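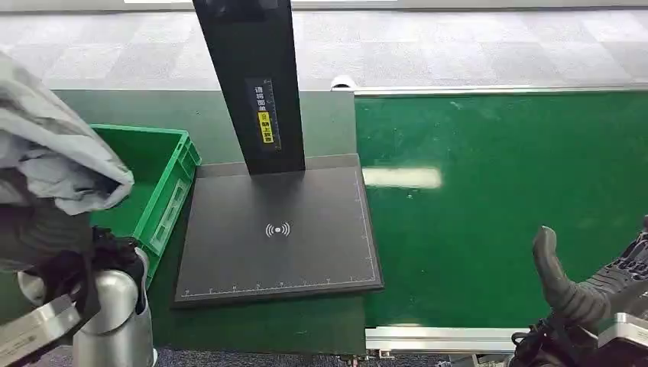
의류 물류 공정에 로봇을 투입할 때 가장 먼저 문서로 정해야 하는 것은 무엇인가?

사람과 로봇이 같은 구역에 동시에 들어갈 수 있는 조건이다. 속도, 힘, 정지 거리 값은 그 조건이 정해진 뒤에야 의미를 갖는다. Gotik 시험동의 담당자들은 견학 내내 이 순서를 지켜 설명했고, 배포 자료의 목차도 같은 순서로 되어 있었다.

방문 개요

10월에 Gotik 시험동을 방문하였다. 목적은 의류 반품 검수 및 스캔 공정의 자동화 운영 기준을 확인하는 것이었다. 시험동에서는 Edon이라는 이름으로 공정 시험을 운영하며, 기록 관리에는 자체 시스템 Clusex를 사용한다. 안전 검토는 외부 업체 Rimkutė가 맡고 있다. 견학은 오후 2시에 시작하여 안전 교육, 현장 참관, 문서 열람, 질의응답 순으로 진행되었다.

안전 교육

현장 입장 전 교육은 슬라이드 6장이 전부였다. 내용은 출입 동선, 비상정지 버튼 위치, 금지 행동에 한정된다. 목걸이형 출입증과 끈이 긴 가방은 보관함에 넣어야 한다. 로봇의 작업 반경 안으로 손을 뻗는 행위는 로봇이 멈춰 있을 때에도 금지된다. 정지 상태와 대기 상태를 육안으로 구분할 수 없기 때문이라는 설명이 있었다. 두 상태의 구분은 제어반 표시등으로만 한다.

작업대 구성

스캔 작업대는 납작한 사각형의 검은색 플랫폼과 그 뒤쪽에서 올라오는 기둥으로 되어 있다. 플랫폼 앞쪽 가장자리에는 흰색 눈금이 있다. 왼쪽에 녹색 플라스틱 상자, 오른쪽에 녹색 컨베이어가 놓이고, 로봇은 두 손으로 옷을 다룬다. 기둥 아래쪽의 노란색 스티커는 중국어로 되어 있었다. Edon 운영 기준에는 외국어 표지에 한국어 번역본을 병기한다는 조항이 있으므로, 스티커 내용과 번역본의 대조 여부를 질의 목록에 넣었다. 담당자는 번역본을 작업 표준서 부록으로 관리한다고 답하였다. 설비 옆 부착이 필요한지에 대해서는 Rimkutė와 협의 중이라고 한다.

운영 기준 중 확인한 항목

1. 상자 위치. 상자는 플랫폼 왼쪽에 두며, 플랫폼 윗면을 침범하지 않게 한다. 위치가 바뀌면 시험을 중단하고 다시 맞춘 다음 재개한다.

2. 옷감의 취급. 얇고 미끄러운 소재와 누빔 소재는 별도 품목으로 등록한다. 파지력 상한도 품목별로 따로 둔다. 등록되지 않은 소재는 로봇에 투입하지 않고 수작업으로 돌린다.

3. 늘어진 옷감. 소매나 끈이 컨베이어 쪽으로 넘어간 상태에서는 벨트를 기동하지 않는다. 이 판단은 작업자가 하며, 자동 판정은 보조 수단으로만 인정한다.

4. 손의 접근 속도. 사람이 구역 안에 있다고 감지되면 손끝 속도는 초당 100밀리미터를 넘지 못한다. 감지 장치에 이상이 있을 때도 같은 값을 적용한다.

5. 이격 거리. 참관인은 작업대에서 800밀리미터 이상 떨어져야 한다. 바닥 표시는 견학 전에 매번 점검하고 점검자가 서명한다.

6. 조명. 벨트 표면의 반사는 카메라 판독에 영향을 주므로 조명 각도를 변경하면 변경 기록을 남긴다. 변경 후에는 기준 품목으로 판독 시험을 다시 한다.

기록 관리

Clusex에는 시험 회차마다 번호가 부여된다. 열람한 것은 1719번 기록이다. 정지 사유, 재기동 승인자, 소재 등록 번호, 당시 적용된 표준서 개정 번호가 한 화면에 정리되어 있었다. 정지 사유란은 자유 서술이 아니라 코드 선택 방식이며, 해당 코드가 없을 때에만 서술을 허용한다. 승인자와 조작자는 동일인이 될 수 없도록 시스템에서 막아 두었다. 삭제 기능은 없고, 잘못 입력한 항목은 정정 기록을 덧붙이는 방식으로 처리한다.

한 가지 미비점은 소재 등록 번호와 파지력 상한이 서로 다른 화면에 있다는 것이다. 작업자가 두 값을 대조하려면 화면을 옮겨야 한다. 담당자는 다음 개정에서 통합할 예정이라고 답하였으나 시기는 제시하지 않았다.

질의응답

재기동 절차에 관한 질문이 가장 많았다. 비상정지 후 재기동은 현장에서만 가능하며 원격 재기동은 허용되지 않는다. 옷이 손에 물린 채 정지한 경우에는 구동 전원을 차단한 뒤 사람이 빼낸다. 이때 상자와 플랫폼 주변의 옷도 모두 치우고, 초기 자세 복귀를 확인한 후 시험을 다시 시작한다.

표준서의 개정 주기도 질문하였다. 정기 개정은 반기마다 하고, 소재 품목이나 손 부품이 바뀌면 수시로 개정한다. 손가락 표면 부품 교체는 경미한 변경으로 분류되지만 파지력 재측정은 생략할 수 없다.

우리 쪽 적용 검토 사항

상자 위치 기준과 미등록 소재의 수작업 전환은 현 설비에 바로 적용할 수 있다. 승인자와 조작자의 분리는 야간조 인원 배치를 먼저 조정해야 한다. 이격 거리는 통로 폭이 달라 그대로 옮길 수 없으므로 정지 거리를 실측한 뒤 별도 값을 정한다. 표준서 부록 사본은 Gotik 측에 요청해 두었으며, 수령하는 대로 공정관리 공유 폴더에 등록한다.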